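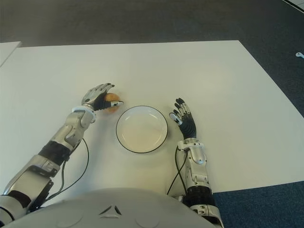
My part of the Godunano project was the data, meaning every example the learning system would get to copy. I'd signed up hoping to do the clever bit with the network, so I sulked for a day or so, and then I got properly hooked. The task we settled on sounds like nothing at all: pick something small up off a table and put it on a plate. One hand does the work, so with the fruit in the left hand the right one just stands open on the other side of the plate, and I had to learn to leave it alone while I was driving. It's surprisingly hard! My own right hand wanted to help every single time, and wherever it drifted, the robot's drifted too.

How I recorded the examples

I wore the gloves and the headset, and the arms followed me. Kadska, the recording program, saved the head camera view along with the joint positions, and each go became one example with a start, a grasp, a move and a release. I started and stopped the recording with a foot pedal (my idea, I'm quite proud of it). My supervisor, Ramil Cabrera, wanted 3000 examples by the end of May. I got to 1035, and I'll come to why.
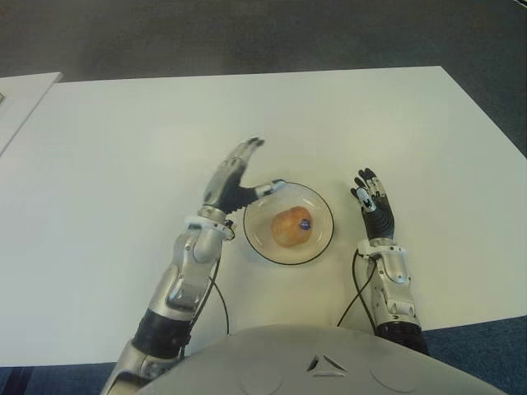

Deciding when an example was finished caused more arguments than anything else in the project. At first I stopped the recording the moment I felt I'd let go, and the first model we trained on those would let go and then freeze, as if it was waiting for applause. So we changed the rule. An example now had to carry on until the fruit was sitting on the plate by itself and the hand was open and clear of it, with no finger touching. I also began noting which way up the fruit was. With a little blue sticker on the side it's easy to say how it has been turned, and I wish I'd written that down from the first session.

The other rule was about speed. I'm quick when I'm bored, and it shows in the data. My late afternoon recordings have a nasty little jerk just before the grasp, where I got impatient and snatched.

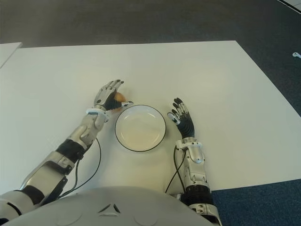 I tried putting music on to keep a steady pace, which sort of worked, but what really helped was stopping after every 11 goes and getting up for a walk. It cost a lot of time and it's one reason I missed the target. The rest was mostly checking. I watched every recording back at normal speed and threw out 55, nearly all for snatching or for stopping too early. Those aren't included in the total I gave earlier.

Starting positions were my last headache. I'd been putting things down wherever was comfortable for me — nearly the same spot each time — and the model got very good at that one spot and hopeless everywhere else. From then on I drew the start position from a shuffled list and set the object down wherever it told me, even if that was awkward to reach.

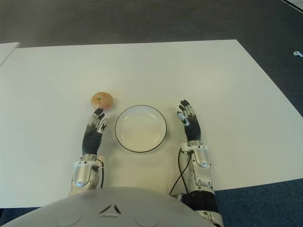 What I'd do differently

I'd make the shuffled list before recording anything. I'd also write the rule for a finished example on a big sheet of paper and stick it to the wall, and get a second person to do half the driving, as the model has clearly picked up my habits (it hovers before it grasps, and so do I). Ramil thinks the hovering is harmless. I'm not so sure, and I've left a note about it in the project folder for whoever takes over the recordings next year.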